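Feb 22, 2024

Reading the meters at Dekell

The water district at Dekell serves 1192 connections from two wells and a spring box above Malley. Its operations manager has spent the past two years trying to account for water that leaves the wells and never reaches a bill. The trade term is non-revenue water, and in small systems it tends to be estimated once a year and then left alone.

"We were reporting the same loss figure every year," the manager said. "It was carried over from a spreadsheet that was set up before I was hired. When I recalculated it from the pump logs, the old figure was low."

The first step was to divide the system into 15 zones, each with a single metered inlet. Nine of the inlets already had a vault. The remaining six needed excavation, and one of those, on the Yen Road main, sat under a culvert and was moved 291 feet uphill. Work on the last vault finished in June.

Zone flow is now logged overnight, when legitimate use is lowest. A zone that holds a steady flow through those hours is presumed to be leaking until a crew walks it with a listening stick. 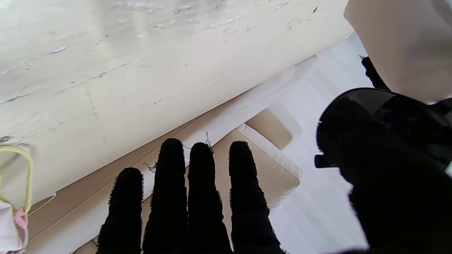
Why measure at night and not over a full day?

Daytime demand varies too much to separate a leak from ordinary use. Between 2 and 4 a.m. most customer draw stops, so a constant flow stands out, and pressure is higher, which makes a leak run faster.

The district replaced 417 customer meters in the same period. Older mechanical meters under-register at low flow, the manager said, and part of what had been booked as leakage was water that customers had used.

"You have to keep those two apart – a slow meter is a billing problem, and a split main is a digging problem. The budget lines are different and so are the crews."

Logging runs on a package called Lilitard, which the manager described as adequate. It exports to plain text and does not handle the clock change well, so the affected nights are corrected by hand.

Pressure reduction is next. The lower zones run well above what the houses need, and the manager wants valves on two of them before the irrigation season.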